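The Gift Box Drawer, Emptied Out
Mar 14, 2018

I've been promising more photos of the apartment reorganizing for ages, and since the closets here in Brumport are finally done I figured I'd start with the part people kept asking me about, the small soft stuff. Scarves, pouches, satin odds and ends, all the things that slide off a shelf the minute you turn your back. I had them spread over three different drawers and one tote bag, and every time I wanted the mauve one I ended up with the whole lot on the bed.

My rule for this round was no buying organizers. I went into Kang for a lightbulb, walked past a whole aisle of clear bins, and kept walking! We had 46 empty boxes in the hall closet at the start of the year (yes, I counted, it was that kind of January) and I was sure something in there would do the job. Gift boxes are so much better made than you'd think, and I can't bring myself to flatten a nice one.

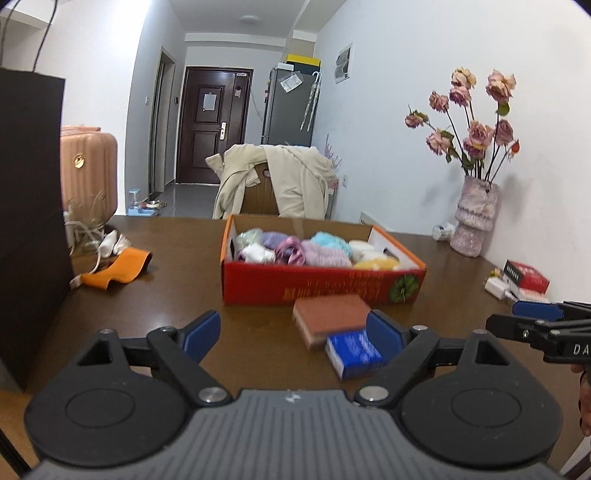

Do you fold silky things flat or bundle them up?
Bundled, every time. Flat satin slithers all over the place and the pile is a mess by the second day, but a loose bundle sits where you put it and you can see the color from the top.

The long red box is my favorite of the bunch — gold Chinese lettering down the front, a round leafy green design toward the corner, orange edges, and a hand hole in the side so you can haul it down off a high shelf. It's cardboard, nothing special, and it came into the house full of something tasty that was gone by the weekend. The row of bundles goes in side by side, pale gray-green at one end, then the purple and that glossy mauve-pink satin I love, plus a white one with dark pink edging. I don't sort by color on purpose, I just like how those ended up next to each other.

The flat reddish-brown box and the little blue one were out on the table too. I'm keeping both. The brown one is a nice square shape and will probably go under the bed with letters in it, and the little blue one is up for grabs in my head between hair pins and spare buttons. Opinions welcome!

A few notes for anyone doing the same at home. Leave the box open on top if it's going in a drawer, because a lid only means you'll stop putting things back. Don't pack it so tight that you have to pull out two bundles to get at one. And if a box still smells like whatever came in it, leave it by a window for a couple of days first. I skipped that step once with a tea box from Clarkell and my good scarf smelled like smoke until May.

Next up is the linen shelf, which scares me a little. I have nearly 600 photos on my phone from the whole project and most of them are of my own thumb, so give me some time to pick through them. After that it's the Romberg cabinet in the hallway — it weighs a ton, one door sticks, and I haven't seen the back of the bottom shelf in years. If you've got a good way to store tablecloths without the crease down the middle, please leave it in the comments, I've tried rolling them and I hate it.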